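The Pirnidville Feeder Junction: A Walk-Round Safety Checklist, With Comments

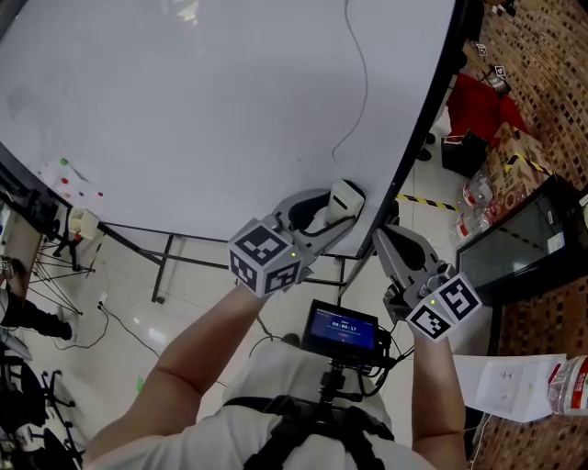
Two hand-held grippers over a white table.

Saturday, July 18, 2020
By the Prokholm roads desk

Anyone who drives the Prokholm road knows the junction where the feeder meets the Pirnidville turn, usually from having braked hard at it. After the February shunt we asked for the council's inspection sheet and were told it was being revised. So we borrowed the standard headings and walked the thing ourselves, on foot, in a hi-vis waistcoat that fitted nobody's idea of a journalist. Marks are Pass, Fail or Hmm.

1. APPROACH SIGNS

Warning sign, northbound: Pass. Clean, upright, facing the traffic.
Warning sign, southbound: Fail. It faces a hedge. The hedge has been warned.
Speed limit repeaters: Hmm. There are two, and they are both on the same post. The next one is 900 metres further on, by which time the matter has usually been settled.
Direction sign to Pirnidville: Pass, if you already know where Pirnidville is.

2. SIGHT LINES

View right from the give-way line: Fail. A driver in an ordinary saloon sees a verge, a salt bin and the top third of anything taller than a van. Lorry drivers tell us the view is lovely.
View left: Pass in winter. In July the cow parsley has other plans.
View of the cycle crossing: Hmm. Visible from the give-way line, but drivers need it sooner than that. Move the salt bin and most of the problem goes with it. We asked who owns the salt bin and were given three phone numbers, one of which was a carpet shop.

3. ROAD SURFACE

Skid resistance: not tested. We don't own the machine.
Potholes, northbound: Fail. One, deep enough to have been given a ring of yellow paint, and old enough for the paint to have mostly worn off.
Potholes, southbound: Pass.
Drain covers: Hmm. The one nearest the kerb rocks when a car goes over it and makes a sound like a dropped tray. Residents say you stop hearing it after a year.
Give-way markings: Fail. The triangle is a matter of faith.

4. SIGNALS AND LIGHTING

Street lamps: Fail. The lamp directly over the conflict point is out. Its number is 1,614 and we have reported it twice. The first report was closed as "resolved". We went back after dark and it had not been told.
Crossing button: Pass. It lights up and beeps, and a green figure appears after a wait long enough to reconsider the journey.
Flashing speed sign: Hmm. Supplied by Plerum, solar powered, sited under an ash tree.

5. BARRIERS AND VERGES

Crash barrier, outer bend: Fail. The end section is still folded from February and has a traffic cone in it.
Pedestrian guard rail: Pass.
Verge width: Hmm. Fine for one person. Two people and a pushchair have to take a vote.

6. ACCESS FOR EMERGENCY VEHICLES

Lay-by clear: Fail at the time of our visit. It held a horsebox and a skip.
Turning room: Pass, assuming the above is dealt with.
Marker posts: Hmm. If you have to ring for help, the nearest post with a readable number is 300 metres back towards Prokholm. Write it down now. We have suggested they paint it on the barrier, once there is a barrier.

ACTIONS WE WOULD LIKE, IN THIS ORDER

Mend the lamp.
Move the salt bin.
Turn the southbound sign round. This needs a spanner.
Repaint the give-way line and triangle.
Replace the barrier end and return the cone to its family.
Cut the left-hand verge before the schools go back.

The council says a full survey by Abeysekara, the consultants, is "programmed". We asked for which year and will add the reply to this page when we get one.

COMMENTS

feederroadfred
You've been generous about the drain cover. I live opposite and it is four years now and I hear it every single time.

Marrowman
Salt bin was moved once before. It came back.

twowheelsgood
Thanks for including the cycle crossing. Coming down from Prokholm you're doing a fair lick by the bottom, and cars nose out over the line because they can't see from behind it. I've started ringing my bell at the hedge.

hillview22
The horsebox is mine. It was ten minutes. The skip is not mine.

feederroadfred
It was there at teatime as well.

pirnidville_mum
Lamp came on last night for a bit and went off again when the bus went past. Is it worth reporting that or will they close it as resolved?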